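Handheld Grippers, Session 6: The Clear Lid and the Stop That Came Late
Course notes, Dasutstead workshop room, Sudheer Reddy

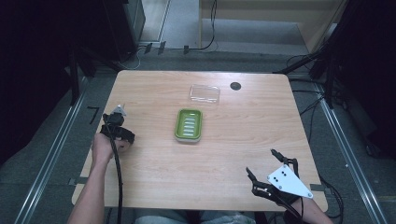

What we were trying to do

The task on paper is a very plain one, and I picked it for that reason. You sit at the table with a gripper in each hand, you lift the clear plastic lid, you bring it over the green soap dish, and you set it down. Most of you had it smooth within a few tries. The recordings then go to Warrier, our two-armed bench robot, which tries to do the same thing with its own fingers. Please read these notes before the February lab, even if you were in the room, as we talked over each other a good deal that afternoon and I left some things half said.

What went wrong

On run 326 Warrier closed its right fingers on empty space a little in front of the lid, reported a good grasp, and carried nothing at all across to the soap dish. So far no harm done. It then moved down to place the lid it believed it was holding, met the rim of the dish with bare fingertips, and kept pushing. The dish shot sideways off the table and one finger joint was bent badly enough that we had to replace it. Balakrishnan Panicker was standing at the stop button and hit it quickly, but the arm had already done its damage by then. I want to say clearly that he did everything right!

Why the grasp failed

A clear lid lying flat on a pale tabletop gives a camera very little to work with. What shows is mostly the edges and a few faint highlights, and those highlights move when the lamp moves or when somebody leans over the table. The green dish is easy by comparison – strong color, raised ridges, a shape that stands out from anywhere you like. Warrier found the dish every time and was guessing at the lid a good part of the time, and our logs had no way of telling us which was which.

Why it was reported as a success

This is the part I would like you to spend your evening on. The Clotener software called a grasp good when the fingers reached their commanded position. A thin lid barely changes where the fingers end up, so closed on a lid and closed on air looked nearly the same. We had set the tolerance wide back when we were practicing with thick sponges, and I never went back to tighten it. That one is mine.

What we changed

1. After every grasp the arm lifts, waits 2 seconds, and checks finger load as well as finger position. If either reading is off, it opens and goes home.
2. The downward move now has a force limit of its own, separate from the limit for the whole arm.
3. Before a recording session, check that both gripper cables have slack through the full reach of your arms, and that the plates on top are tight.
4. The person at the stop button does that job only. No note taking, no chatting with me (I know, I am the worst offender).

For next time

Bring a half page on this: if you could add just one check to the old setup, where would it go, and what would it still miss? Read the Sollska handout on grasp checking first, at least as far as the section on thin objects.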